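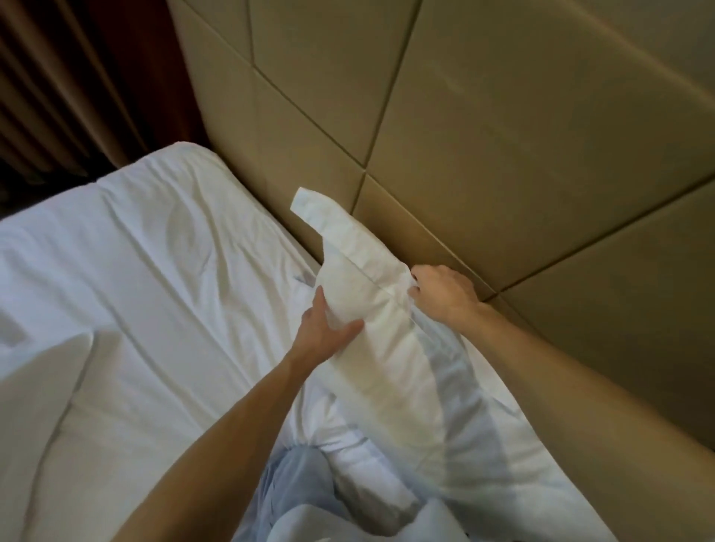 Making a bed takes Lilian Temba less than 2 minutes. Teaching a machine to do the part with the pillow has taken most of her spare time since last May, and it still can't do it on the second try as well as on the first.

Temba rents a bench at Grovetti, a shared workshop in Vistalton where most members build furniture or fix bicycles. Her project is a pair of arms on a rolling base, named Serkico after the street she grew up on. The shoulders are aluminum tube. The fingers are printed, with strips of rubber glued to the tips. So far she has spent $3,096, and $2,502 of that went to motors.

"The motors are the only thing I bought new," she says. "I should have bought better wire, too."

She started with towels, then moved to bedding because a bed stays in one place. The arms learn from recordings of a person doing the job by hand, seen from head height. Both hands have to stay in view, which is harder than it sounds when you lean over a mattress. Temba makes the bed slowly, with bare forearms, and tries not to put her head between the camera and the work.

Pillows are the trouble. A pillow has no fixed shape, and a white pillowcase against white sheets gives the software very little to go on. The open end of the case is worse. It flops, and the program used to take it for a corner and pull on it. Temba now marks the loose flap by hand in every recording. A padded headboard adds another problem, as the seams and the shine on the covering can look like edges of the cloth.

The way a person holds a pillow was also new to her once she watched it played back. One hand grips the edge of the case while the other lies flat and pushes the filling around. Her first fingers could only pinch. The current left hand has a wide palm plate, cut from scrap at the bench next to hers, and it can press without closing.

The wrist joints turn 90 degrees and then stop. A person's wrist does more than that with help from the elbow, so the base has to roll to make up the difference. The casters stick on carpet. She has ordered larger ones.

Grovetti opens its doors to the public on March 23, 2018, and Serkico will be on the floor with a twin mattress borrowed from Mohamedi, the furniture store across the road. Temba plans to run only the pillow step. The fitted sheet will already be on.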